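Cleaning and Resetting a Cloth-Covered Work Table

Applies to tables covered with a short-pile, carpet-like cloth. Bare tops are handled on a separate page.

Before you start

Clear the table. Put notebooks, pens and loose paper on a chair or shelf, away from the spray. Close spiral notebooks first. An open coil catches in the pile and pulls threads.

You will need a soft brush, a lint roller, two white cotton cloths and a spray bottle of plain water. Colored cloths can transfer dye when damp.

Dry cleaning

1. Brush the cloth in one direction, from the back edge to the front.
2. Collect the debris at the front edge with the lint roller. Replace the sheet when it stops picking up.
3. Check the strip along the back edge. If a folding screen stands behind the table, move it forward or back by hand to reach this strip. Lift the screen by its uprights. Do not push on the woven panels.

Spot cleaning

1. Set the nozzle to mist. A jet soaks through to the table top.
2. Spray from 15 inches away. Dampen the mark only.
3. Press with a white cloth for 30 seconds. Do not rub.
4. Repeat with the second cloth until no color lifts.
5. Leave the area uncovered for 15 minutes, then feel it with the back of your hand. If it is still cool, wait longer.

Ink from a gel pen usually needs a second pass. Teresa Baran adds one drop of Plindo wool soap to the water for this; test it on the underside of the cloth first.

Resetting the table

Square the screen to the back edge before anything goes down. Tap the notebook pages even against a hard surface if they have shifted in the coil. Turn the nozzle to the off position and stand the bottle upright when you store it.

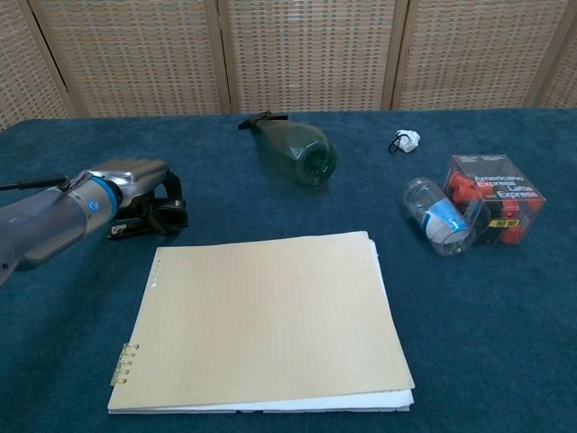 FILED UNDER: Tables and Desks / Fabric Covers

A spiral notebook and a green spray bottle on a teal-blue cloth, with the bottle on its side toward the back. Bottles left in this position can drip at the collar, so check the cloth under the sprayer head before putting paper near it.

Rattan-style panels are dusted with the dry brush only. Keep the mist off them. Work down each panel from the top, then brush the cloth again along the back edge.

Repeat the dry cleaning every Friday. Spot clean as needed.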